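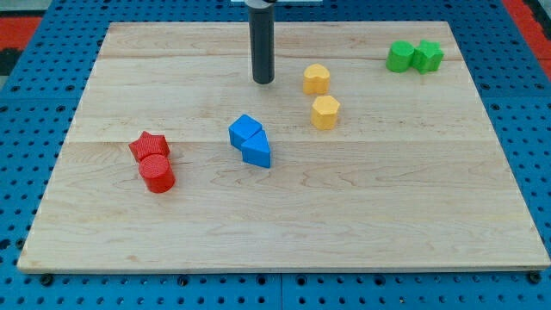 Library Systems and Materials Collection, Arnardóttir School of Design

12/02/2025
Prepared by Unnur Vestergaard, Library Systems

Ticket subject: Overdue notices sent for materials already returned
Reported by: Lærke Stougaard, Circulation Desk, Belter Building
Assigned to: Unnur Vestergaard
Priority: High (raised from Normal)
Status: Resolved, monitoring

Original report

Borrowers are receiving overdue notices from Prekorach for items that the desk has checked in. The notices concern both books and materials loans, including textile swatches and stone samples. In each case brought to the desk, the item was on its shelf and the catalog showed it as available. The borrower's account nevertheless showed the loan as open the following morning, and a notice had been sent overnight. One borrower was blocked from placing a hold as a result. The desk has been clearing these loans by hand and would like to know whether it should continue to do so.

First response

The report was acknowledged and the desk was asked to stop clearing loans by hand until the records could be examined. A loan closed manually overwrites the return time, and the original time is needed to trace the fault. Blocks on borrower accounts may be lifted in the usual way, using the override code for staff error. The desk was asked to forward copies of the notices with full headers.

Mail service

The first possibility considered was that the notices were old messages released late by the mail service. Mekow was asked to confirm whether any messages had been held. Its reply stated that the queue had been clear throughout the period and that every notice had been passed on within 60 seconds of being received. The headers supplied by the desk agree with this. The notices were newly created by Prekorach on the nights in question. The mail service was ruled out and the request to Mekow was closed.

Sample of affected records

The desk supplied 35 item numbers. All 35 were checked in at the Belter return station in the last hour of opening. None had been returned at the main desk, and none had been returned in the morning. The item record and the loan record disagreed in every case: the item had been set to available, while the loan remained open with no return time.

Lærke Stougaard confirmed that staff at the return station had heard the normal tone at each check-in and had seen the green confirmation. There was no reason for staff to suspect a problem at the time, and the desk's procedure was followed correctly.

Comparison with the earlier incident

Halfdan Oddsson recalled a similar complaint following the last server migration and asked whether the same cause might apply. The earlier ticket was reviewed. On that occasion the item barcodes had been read with a trailing space, and the item record itself was not updated. The present fault leaves the item record correct and affects only the loan. The two incidents are not considered related. The note in the staff handbook that refers to the earlier incident has been left in place.

Cause

Prekorach updates the item record immediately at check-in. The loan record is updated afterward by a transfer job, which reads the return log from each station and closes the matching loans. The job accepts entries up to the station's closing time and carries later entries forward to the next run.

The clock on the Belter return station was not adjusted when daylight saving time ended in November. It was therefore one hour ahead of the server. Returns made in the last hour of opening were written to the log with a time after closing. The transfer job set them aside as intended. At the next run, however, it looked for them under the following day's log and did not find them. The entries were neither processed nor reported as errors, and the overdue process then treated the loans as open.

The station had been excluded from automatic time updates during network work in the Belter Building. The exclusion was meant to be temporary and was not removed when the work was finished. No entry for it was found in the change register.

Correction

1. The station clock was corrected and automatic time updates were turned on again.
2. The overdue process was suspended for the Belter Building before any records were changed.
3. The set-aside entries were recovered from the station log and their times moved back by one hour. Preben Hjaltadóttir checked the corrected file against the shelf list before it was loaded.
4. The transfer job was run manually. The affected loans closed with the correct return times.
5. Fines and blocks arising from the fault were removed. Two accounts also carried fines for other loans, and these were left unchanged.
6. The overdue process was restarted after four nightly runs had completed without a set-aside entry.

The first attempt at step 4 failed because the file had been saved with the wrong line endings. No records were changed by that attempt. The file was saved again and loaded without further difficulty.

Notice to borrowers

The following text was approved by Hanne Arnardóttir and sent to all borrowers who had received an incorrect notice:

"You recently received an overdue notice from the library for an item that you had already returned. The notice was sent in error. Your account has been corrected and no fine is owed. You do not need to contact the library or bring the item number to the desk. We apologize for the inconvenience."

Borrowers who paid a fine before the correction are entitled to a refund. These requests should be sent to Circulation with the receipt, or with the borrower's card number if the receipt is no longer available.

Outstanding items

The station clocks in the other buildings have been compared with the server and are correct. A daily comparison has been added to the morning systems check. Halfdan Oddsson will ask the Prekorach vendor whether set-aside entries can be listed in the nightly report, as the present report gives only the entries that were processed.

The change register entry for the network exclusion has been completed after the fact and marked accordingly.

Circulation is asked to add any further incorrect notices to this ticket and to leave the loan record untouched until Library Systems has replied.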